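Keeping the Fingers Honest

The first thing Samah Samir did when I walked into the shop at Branilar was hand me a toothbrush. A regular one, medium bristles, from the drugstore down the street. She had a second one in her own back pocket, and I figured it was for lunch. It was for the gripper pads.

I had come to write about two robot arms that share a table and stack toy bricks. I ended up spending most of my visit on how you keep two robot arms in shape to do that, which I liked a whole lot better (I'm the kind of person who reads the maintenance chapter of the car manual first). Samah has looked after this pair since they were bolted down, and she talks about them the way my uncle talked about his boat, with love and a fair amount of swearing.

Her morning starts at the fingers. Each gripper has two, and each finger has a rough pad on the inside where it meets the brick. Toy bricks are slick, and they leave a film on the pads that you can't see but can feel if you drag a fingernail across. So she brushes, wipes, brushes again, and then checks the screws that hold each finger to its linkage. "Snug," she said, when I asked how tight. I asked what snug meant. She put the driver in my hand and let me find out, and I was wrong on the first three.

Then comes the cover on the table. The pale sheet gets pulled and smoothed, and it never goes completely flat, and she has made her peace with that. A big ridge can tip a brick a little, and a tipped brick gets grabbed crooked. Small wrinkles she leaves alone. Mahmoud Lahlou, who writes the motion programs, would like her to leave fewer of them. They've been having this argument since June and both seem to enjoy it!

After that she sets out the bricks, red, green and yellow, and runs the arms slowly through a pickup, watching the small cameras on the wrists the whole time.

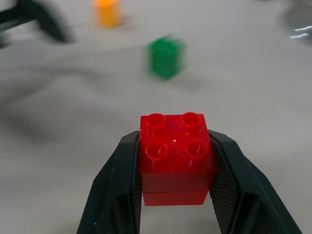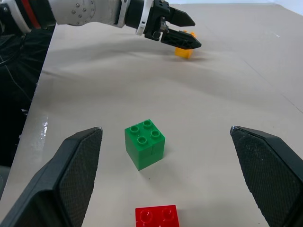 Áine Madigan
Contributing writer, shop floor and machines

What Samah wants from the wrist view is a boring one. Both fingers should show at the bottom, leaning in evenly, with the brick coming up between them. If one finger looks longer than the other, either the camera mount has slipped or a finger has, and she has to work out which. Her trick is to close the gripper on nothing. If the tips meet clean but look off center on the screen, it's the camera. If they don't meet clean, get the driver out.

She showed me a notebook where she logs every pad change. The pads come from a supplier called Tekin, and she swaps a set after 900 grips, even though the sheet that comes in the bag promises 1,000. I asked if the last hundred were really so bad. She flipped back to a page with a coffee ring on it and pointed at an entry that just said "158, dropped, dropped, dropped." That set had been glued on a cold morning and started peeling almost right away. Now she warms the glue in her jacket pocket first, and the cure time is written in marker on the cabinet door.

The part that scared me was the shared middle of the table. Both arms can reach it, and they can reach each other. Every time a finger gets changed, even for one that's supposedly identical, Samah measures the tip again and types the new number in for that arm. Skip it and the arm thinks its hand ends somewhere it doesn't. You might press a brick into the table, or you might find the other gripper. She has a bent finger in a drawer from before she was strict about this, and she took it out to show me with no embarrassment at all.

We did a finger change together, start to finish. Power off, arm parked, old finger out, new one in, screws snug (I got them right this time, thank you very much), then the closing check, then the measuring, then the slow run. The slow run is really slow. I had time to eat a whole granola bar, with Samah's hand resting next to the stop button the entire time and her eyes on the gap between the two arms.

Cables are last. She follows each one by hand from the wrist down, feeling for stiff spots, and moves the arm through its widest reach to be sure nothing pulls. I found a clip that had worked loose, pretty low down, and she let me put it back and write it in the notebook myself. My handwriting is terrible. She went over the date again in pen after I'd finished.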